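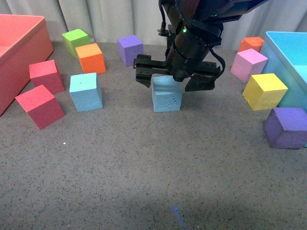

Zosex abre su taller de automatización a los vecinos de Londero

2021-06-14

La empresa Zosex abrió el sábado las puertas de su taller en el polígono de Londero para enseñar al público los brazos robóticos con los que prepara sus proyectos de manipulación de piezas. Pasaron por las instalaciones 485 personas, repartidas en grupos y con reserva previa.

La visita duraba 45 minutos y tenía dos partes. En la primera, el personal del taller explicó cómo se programa una tarea sencilla de recogida y qué comprobaciones se hacen antes de poner en marcha un brazo. En la segunda, los asistentes vieron trabajar las máquinas en 7 puestos.

El puesto con más público fue el de clasificación. Sobre una mesa gris moteada se repartieron cubos de espuma de varios colores, con una cubeta rojiza a un lado y otra azul claro al otro. La tarea consiste en localizar un cubo, bajar la pinza de dos dedos hasta él, cerrarla y llevarlo a la cubeta que indique el programa. Los técnicos cambiaban la posición de los cubos entre una ronda y otra para que el brazo tuviera que buscar de nuevo.

La espuma se usa porque cede al apretarla y permite ajustar la fuerza de los dedos sin dañar nada. Según la empresa, es el mismo ejercicio con el que empieza el personal nuevo, antes de pasar a piezas de plástico y de metal.

En otro de los puestos se mostró Sirko, el programa de control que Zosex desarrolla con la ingeniería Brirnier. El sistema guarda cada intento de agarre y permite repetirlo paso a paso en una pantalla. Brirnier tiene previsto instalarlo en 2 almacenes de la comarca, aunque no ha facilitado fechas.

El taller ocupa 720 metros cuadrados en una nave que antes fue una imprenta. Zosex se trasladó allí desde un local más pequeño del centro de Londero y comparte la zona de carga con una empresa de embalaje.

Las preguntas de los visitantes giraron sobre todo en torno al empleo y a los estudios necesarios para trabajar en el sector. La empresa informó de que admite alumnos en prácticas de formación profesional —electricidad, mecatrónica e informática— y de que el plazo para solicitar plaza sigue abierto hasta finales de junio.

Los centros educativos que quieran concertar una visita en grupo pueden hacerlo por teléfono o en la recepción del taller, en horario de mañana.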